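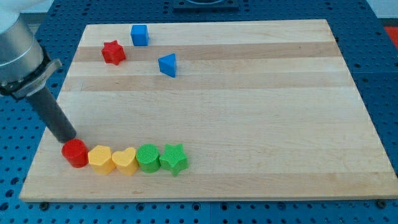
Shape blocks on the maple board, cell two.

Minutes of the bench robot rules group
Held in the upstairs meeting room at Lill, June 20, 2019
Present: two from Vamov, two from Anent, one from Skarano, and me taking notes. Apologies from the second Skarano person, whose train was cancelled.

I've written these the way I talk, as usual, so shout if I've got anybody's point the wrong way round.

1. Last minutes
Agreed, with one fix. I'd put that Anent wanted the speed rule dropped. They wanted it moved to the front of the sheet, and they were quite firm about it (sorry!). Corrected on the shared copy.

2. Speed near the board
This took up most of the first hour. The draft from March said 200 mm per second anywhere over the table. Vamov find that painfully slow for the long moves and asked for 600 when the arm is well up and the guard door is shut. Anent didn't mind, so long as "well up" is a number. We went back and forth and settled on 138 mm above the board, the odd figure being the tallest thing Vamov ever put down plus the margin they already use. Below that height it's 200, door open or shut. I said I'd rather have a round number that people can remember, and lost.

Skarano asked whether the slow limit should also cover teaching moves by hand. Everyone thought it did already, but when we read the draft out loud it didn't say so anywhere. It will now.

3. Laying out the blocks
We had a good long chat about the sorting task, where the blocks go in a row with the colours kept together. In the picture at the top the row runs red, yellow, green, with two blue blocks and a red star further back on the board. Vamov said a row as close as that one is fine for a finger that comes down from above, but a two-sided grip wants room on either side of each block. Anent said the same and would like a gap written into the rules. Lill would like it left to whoever sets the task, as some tasks are all about the blocks touching.

We ended up with this wording: "The task sheet shall say whether blocks may touch. If it says nothing, leave a gap of 15 mm." I think that's fair to both sides.

There was a side question about whether shape or colour comes first in the sheet. A yellow heart and a yellow hexagon are both just "yellow" if you sort by colour, and people had been scoring that in different ways. Colour first, shape second, unless the sheet says otherwise.

4. The board itself
Skarano have been swapping boards between cells and asked if they all have to match. Wood with bands of different tones can bother some of the vision set-ups — Anent had trouble with exactly this in the spring — and plain painted boards throw glare back. No one wanted to ban either. Each site is to note the type of board on the log and check its colour settings again after a swap. Boards must sit flat and must not shift when pushed by hand. We didn't get as far as how hard a push, so that goes on the list for next time.

5. Hands on the table
I brought this one, and I'll own up to going on a bit. The rule says no reaching in while the arm is live. In practice a block rolls (the cylinders are the worst) and somebody's hand is in there before they've thought about it. My view is that pausing has to be quick or people won't do it. Vamov have a pause pedal and love it. Lill have a button on the wrong side of the bench and don't.

Agreed: pause control within reach of wherever the person normally stands, and the arm must wait for a fresh start command afterwards. It must never carry on by itself when the door closes. Anent want the word "never" kept, so it's kept.

6. Log sheets
Short one. The new sheet is better but the box for "what happened" is tiny. Lill will make it bigger and drop the second signature, which has been blank on most of the sheets we looked at.

Actions
Vamov: redraw the height and speed page with the new figures.
Anent: write up the block gap wording and the colour and shape order.
Skarano: suggest a push test for the boards.
Lill: new log sheet; get a price for moving the button.
Me: tidy the hand-teaching paragraph and send the whole draft round again.

Any other business
The tea urn is broken, so bring a flask if we're at Lill again. Skarano offered to host next time, and I'll send round dates once I know when their room is free.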